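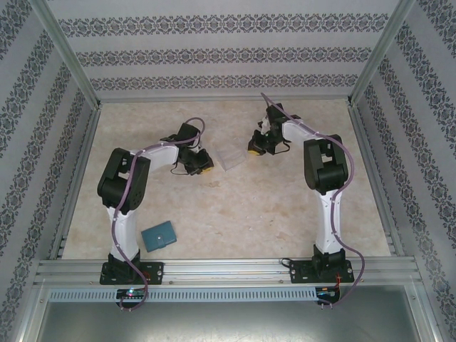
How often should I empty my wallet and sort what's in it?
Every couple of months suits most people, and a first sort takes around 15 minutes.

Section 2. Sorting a wallet into a clear box

The Storedwood pocket system starts with the smallest thing you carry, and it's my favorite part of the whole guide! A snap wallet and a see-through plastic box make a great pair: the wallet for what you use every day, the box for everything else you want to find again.

1. Clear a patch of table and set the wallet and the box on it, a hand's width apart.

2. Open the snap and take everything out. Check the coin pocket twice (an old Tratau bus ticket from 1988 once turned up in mine, folded up tiny).

3. Put the cards you used this month back in first. Bills go in next, all facing the same way.

4. Lay receipts flat in the box, newest on top. Anything older than 60 days can go, unless you need it for a return or for your taxes.

5. Loyalty cards go in the box too, standing on edge so you can read them through the side.

6. Close the snap. It should click shut with a light press of the thumb. If you have to squeeze, take something out and try again.

Note: Teal and other bright wallets are wonderful for this, so easy to spot on a pale tabletop or at the bottom of a bag.

Caution: Keep bank cards and ID out of the box. Anyone walking by can read them.

Caution: Clear plastic scratches. Wipe it with a soft damp cloth and skip the scouring pad.

For larger papers, go on to Section 3, Vunen folders.

Revised January 2015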